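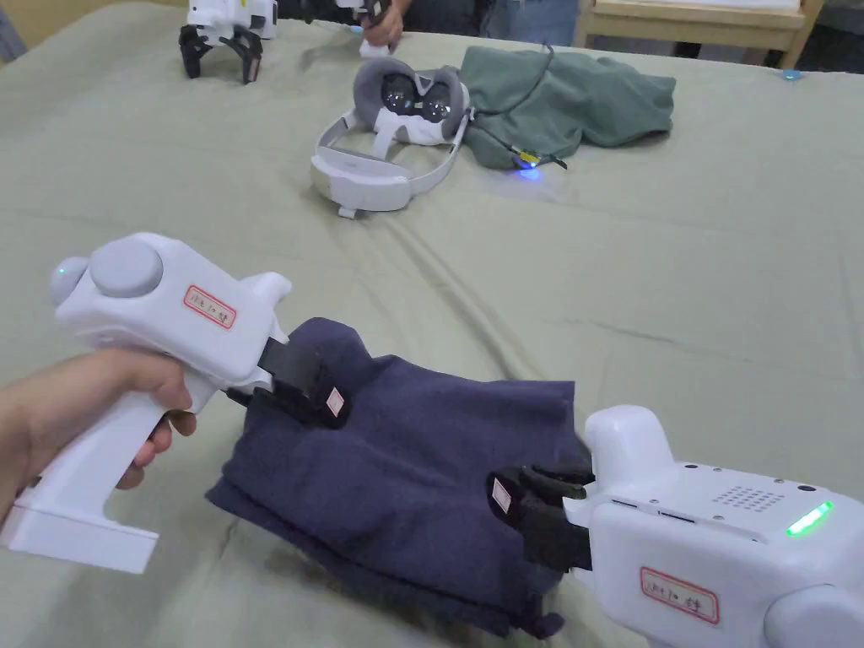 The January meeting of the Edholm Home Machines Circle opened at 10 with a good turnout and a very good plum cake, and Gianni Morelli in the chair. Our question was the one we had carried over from the fall, namely whether a machine can yet do the laundry from basket to drawer, and if it can't, which part of the job is stopping it. Gianni began by saying that washing and drying were settled long ago and that he wouldn't hear any more on them, which got a laugh from those who remember how long we spent on lint. The folding is where it gets hard. He asked everyone to think about a navy cloth pinched at two edges between black fingertips, with a soft heap of creases in the middle, and to say what the next move ought to be. There were as many answers as chairs! Some would shake it out, some would lay it down and smooth it, and Gianni himself would look for a corner first and then admit he couldn't find one.

Minutes of the previous meeting. Taken as read, with one correction. The kitchen discussion was about unloading a dishwasher, and the secretary had put down loading. Benedikt Hauser felt strongly that these are different chores and that the second is far worse, and the secretary is happy to set it straight.

Matters arising. The Grikov floor sweeper bought out of last year's funds is still getting itself stuck under the radiator in the hall. It has been agreed to put a length of board there and see how it goes. Benedikt would like it noted that it does the rest of the floor very nicely, corners excepted, and that he has grown fond of it.

Report on the Lutine folder. Gianni had been to see one at a hotel laundry and gave us a full account, with gestures. It takes flat work only, so sheets, pillowcases and tablecloths, and somebody has to feed each piece in by the edge and straighten it as it goes. Fed properly, it put up 77 pillowcases while he drank his coffee. Fed crookedly, it folded just as fast and just as crookedly, and a woman at the far end did those over again by hand. He asked her whether she would want one at home, and she said she would want one for sheets and would keep her own two hands for everything else. The meeting thought this very fair. 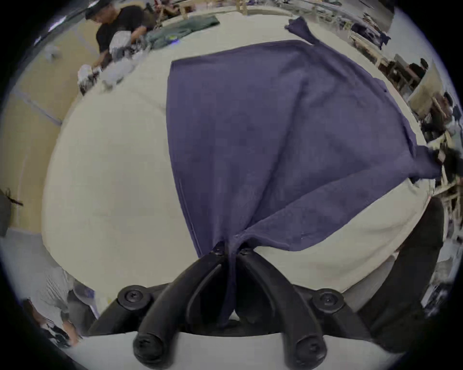
Minute Book, Vol. 8, p. 24

Discussion: garments. We stayed on this one longest, and the secretary has done her best to keep up. Benedikt's view is that two fingers meeting at a point can get hold of a garment well enough, but that the cloth then draws together into a bunch at the near end and the creases run away across the rest of it. A person taking hold of the same piece would spread a palm over it, or tuck the other hand underneath, without giving it a thought. He doesn't believe the strength of the grip matters much. What he would like to see is a machine that can tell when it has picked up two layers and only meant to pick up one.

Gianni took the other side, as he likes to do. He said that people working through grippers held in the hand are under the same handicap as the machine, since they have to manage with a pinch, and that if a person can learn to fold that way then the trouble must be in the knowing and the tool is good enough. Benedikt granted him some of it. He still wanted to know about sleeves, and about fitted sheets, and about a sock that has gone inside out, and there was a general murmur at the sock.

From the floor came the point that shops have it both easier and harder. The Prantl store on the square refolds its sweaters all day long, the same few shapes on the same table, which ought to suit a machine; but customers are forever reaching in, and a slow arm would be in everybody's way. It was suggested that it might work at night, when speed hardly matters. Several of us liked that idea for the home as well, and would gladly leave a basket out at bedtime and not mind how long it took, provided it was quiet and didn't drop things behind the dryer.

The sense of the meeting, put by Gianni and agreed without a vote: flat linen, yes, with a person feeding; towels, very nearly; shirts and trousers, not yet in any house we know of; fitted sheets, ask us again.

Actions. Gianni to write to the hotel laundry with our thanks and ask if a small party might visit. Benedikt to bring a mixed basket of his own washing next time, clean, so that we can try folding it with kitchen tongs and see how we get on. Secretary to find the board for the radiator.

Any other business. The recipe for the plum cake has been asked for and will be pinned up by the coats. Next meeting as usual, same room, same hour; the topic is wiping down a kitchen counter with things on it.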